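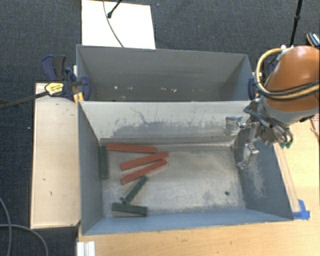 Home | Projects | Reports | Lab Rules | Contact

2025-01-31
By a student of the second-year automation group, Nernstead

Keeping the Bin Cell in Order: Setup and Maintenance of One Robot Station

1. Purpose of the work

My task in this semester was to take over one bin-picking cell in our laboratory and to keep it in working condition. The cell has one robot arm with a gripper and two gray bins. The arm must take wooden blocks out of one bin and put them into the other, and then the same in the opposite direction. I did not write the picking program. It came from the Stomari project of the year before. My part was the mechanical setup, the cables, the cleaning and the small repairs.

2. The station as I received it

The bins stand one behind the other on a light wooden platform, and bar clamps hold them. The blocks are red and green. When I received the station, the bins were only placed on the platform and a pencil line showed their position. This was enough for a short demonstration but not for a long run. When the gripper pushed a block against the wall, the bin moved a little, and after some hours the arm was reaching to a place where the bin was not anymore.

I first tried rubber mats under the bins. They helped for one day. Then dust came between the rubber and the wood and the bins were sliding again. After this I decided to use clamps.

3. Fixing the bins

The clamping took me more time than I expected. A clamp should hold the bin strongly, but its bar must not stand in the way of the wrist. I made four attempts. In the first two, the wrist came too near to the clamp handle when the arm was reaching for a corner. In the third, the position was good but I tightened too much and the wall of the bin bent inside. The fourth is the one we use now, with the long bar going out at the left side, away from the arm.

I also put blue tape at the near right corner of the front bin. Before each run I look if the edge of the bin still meets the edge of the tape. If there is a gap, I do not start. I loosen the clamps, push the bin back and tighten again by hand only.

4. Cables

The yellow and black cables go around the housing of the arm in loops. In October one loop was too short, and when the last joint turned to its end, the cable was pulled. The arm stopped with a fault message which said nothing about a cable, so I was searching in the wrong place for two afternoons. Finally I moved the arm slowly by hand control through all its positions and watched only the cable.

The repair was simple. I opened the ties, gave the loop about 8 centimeters more length and closed them again. A loop that is too long is also bad, because it can hang down and touch the bin wall. After every change of cable I now move each joint to both its ends at low speed before I allow the program to run.

5. Gripper

The metal fingers touch the floor of the bin if the height value is wrong even a little. I check the height every Monday with a piece of thick paper, which must pass under the closed fingers without force. In the same check I look at the screws of the fingers and at the small fittings with green tips near the wrist. One of the fittings was loose in November. I pressed it in again and it has stayed in its place.

6. Dust and cleaning

The blocks rub on the bins and on each other, and the gray surface becomes full of dust and scratches. The inner back wall of the front bin has the most streaks. At first I did not think this was important. Then I saw that the blocks slide differently on a dusty floor, and the program was failing more often at the end of a long run.

I clean the bins with a dry cloth and a soft brush. I tried a wet cloth once, but the wooden blocks took the water and their surface became rough. The scratches do not go away with cleaning, and I leave them.

7. Result and open points

Before the clamps, I had to correct the bin position 3 times in a usual day. In the last weeks of the semester I corrected it once in a week, mostly after somebody had moved the platform for another work.

Two points stay open. The blocks that lie flat against a wall are still difficult, and I believe that the finger shape must be changed for this. The second point is the platform itself. It is only wood, and under the clamps it already has pressure marks. I have asked the workshop in Rurkotstead for a metal plate, which should come before June. Until then the next student should look under the clamps at every cleaning and move them a little to the side if the marks become deep.

Related reports

Conveyor Belt Alignment at the Paracha Station
Stomari Project: Final Notes on the Picking Program
How to Book the Workshop in Rurkotstead
Replacing a Joint Cable Step by Step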